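Why I stopped buying bread
by Joana Correia
March -- 3 min read

We use cookies to remember your preferences. Accept / Manage

The bakery in Taldale closed last fall, and the supermarket loaf that replaced it in our house went stale by the second day. I put up with it through the winter. Then I got a jar of starter from Vernon Chan, who lives two doors down and bakes for his whole family, and I started making my own.

My loaf uses 700 grams of flour, most of it plain white bread flour with a scoop of whole wheat. I tried a recipe with a lot more water and ended up with a puddle I had to scrape into a pan. It tasted fine. I went back to the drier dough anyway.

I mix on Sunday morning before anyone is up. Flour and water first, then a wait, then the starter and salt. I fold the dough every half hour until lunch, though I have forgotten a fold more than once and couldn't tell the difference later. It goes in the fridge overnight and gets baked on Monday before work.

The first 2 loaves were bad. One was so dense that my brother-in-law Gorazd used his half for croutons. The second burned on the bottom, and the fix was moving the rack up a notch and putting a baking sheet underneath the pot.

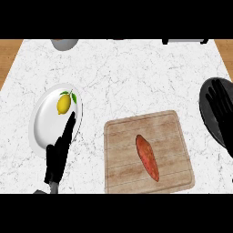 Shaping took me longest to learn. I used to throw flour everywhere, and the dough would slide around without tightening. Now I use almost none, drag the dough toward me with both hands, turn it and do it again. A cheap metal scraper helps -- I resisted buying one for weeks.

I haven't worked out whether I'm saving money. Flour is cheap, but the oven runs for nearly an hour, and I have started buying better butter. The bread does last until Thursday, and the heel makes good toast.

Next I want to try rye. Vernon says to expect it to be sticky and to leave it alone for a day before cutting it.

Get new posts by email. Unsubscribe any time.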